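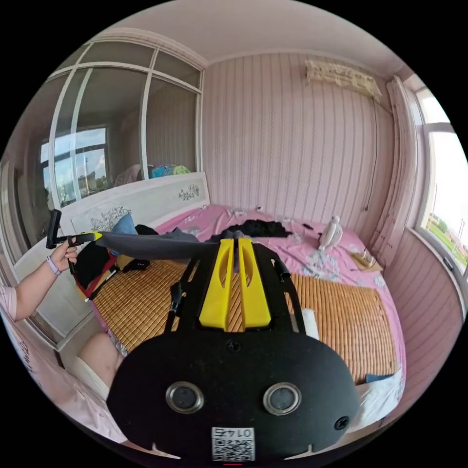 Most of my time since September has gone on one function: given two gripper tracks and two streams of wide-angle video, work out how far apart the grippers are at each instant. The tracker gives each hand its own path in its own coordinates, and the two have to be brought into one before a policy can learn anything about both hands working together. I had been doing this with a single rigid alignment per recording, fitted at the start. It works well enough for stacking cups. It works badly for long cloth, where a strip of grey material is stretched sideways between the two hands and a small error in their separation is the difference between taut and slack. A woven mat in tan stripes over a floral sheet gives the tracker plenty to hold on to, and the pink striped wallpaper behind does as well, but both patterns repeat, and repeated patterns are where my matcher does its worst work.

The pipeline is called Cutik. It has been rewritten twice and the name has survived both times. It takes raw video and inertial data in at one end and writes out a table of poses, finger widths and image references at the other. Alignment sits in the middle, after tracking and before resampling. Kwadwo Abugri wrote the tracker wrapper and I own everything after it, so when the separation is wrong we begin by arguing about whose half it belongs to.

In this case it was mostly mine. The symptom was a slow drift in left-to-right distance during any stretch where both hands moved the same way. Plotted against time it looked like a ramp with steps in it. The ramp was scale error. The steps were the interesting part: each one was close to a whole multiple of the stripe spacing on whatever patterned surface was in view. The matcher was finding a good set of correspondences one stripe along from the true one, and the robust estimator was accepting it because every inlier agreed with every other inlier.

Tightening the inlier threshold does nothing for this. The wrong answer is as tidy as the right one. I spent two evenings proving that to myself before looking at anything else.

The fix has three parts, none of them new.

First, the alignment is no longer a single transform. It is now a slowly varying one, held at knots spaced 200 frames apart and interpolated between them. A smoothness term penalises the difference between neighbouring knots. A real drift in scale is gradual and passes through cheaply. A jump of one stripe costs a lot and has to be paid for by strong evidence elsewhere in the image.

Second, matches on repeating texture are given less weight. I take each descriptor and compare it with its best and second-best candidates, as everyone does, but the second-best search now covers the whole surface patch and not just the local window. On a striped mat the ratio comes out near one and the match counts for almost nothing. Seams, corners, folded cloth and odd objects lying about keep their weight. The number of usable matches drops sharply and the answer gets better.

Third, where one gripper is in view of the other's camera, that sighting goes in as a direct measurement of relative pose. The coloured fingers segment easily. The body is black and does not, so I fit to the fingers alone and accept a poor estimate of roll. It is treated as a loose constraint, with the covariance set from a calibration run on the bench at Hirau.

The solver was the next problem. I had been calling a general least-squares routine with numerical derivatives, which was fine for six unknowns and hopeless for several hundred. The problem is banded, as each knot touches only its neighbours, so the normal equations can be factorised in time linear in the length of the recording. I wrote the Jacobians by hand and checked them against finite differences. One sign was wrong in the rotation block. It converged anyway, slowly, to something plausible, and I would have shipped it if the check had not been there. The check is now a test and runs on every commit.

A recording that took 5 minutes to align now takes roughly 2 seconds. I had not set out to make it faster, but it does mean I can run the whole regression set before lunch instead of leaving it overnight.

The regression set is 150 recordings that Seidu Ametepe picked by hand for being awkward: mirrors, curtains, sunlit windows, patterned bedding, long periods with both hands nearly still. Mirrors remain unsolved. Features on a reflection move in a way that is perfectly consistent with a room on the far side of the glass, and the tracker is happy to build that room. At present I mask large reflective areas using a segmentation model and lose whatever was real inside the mask. Window frames sometimes get masked too. I would like to test for it geometrically, by looking for a plane about which part of the map is symmetric, but wardrobe doors come in panels and the panels are never quite parallel.

Two things broke along the way. The resampler assumed a constant transform and cached it, so for a day every table that came out used the first knot throughout. And Ellex, the viewer we use for checking tracks, reads the old file header and shows the right hand mirrored if the version field is missing. The header now always writes the field. Old files need converting with the script in the Baidoo branch, which only handles one recording at a time and has to be run from the repository root.

Still on the list: knot spacing should depend on motion and not on frame count, the roll estimate needs a better source than two fingers, and the smoothness weight is a number I chose by looking at plots. I tried estimating it from the residuals and it went to zero on four recordings, all of them with curtains in. I have left the hand-picked value in for the moment and put the four file names in the ticket.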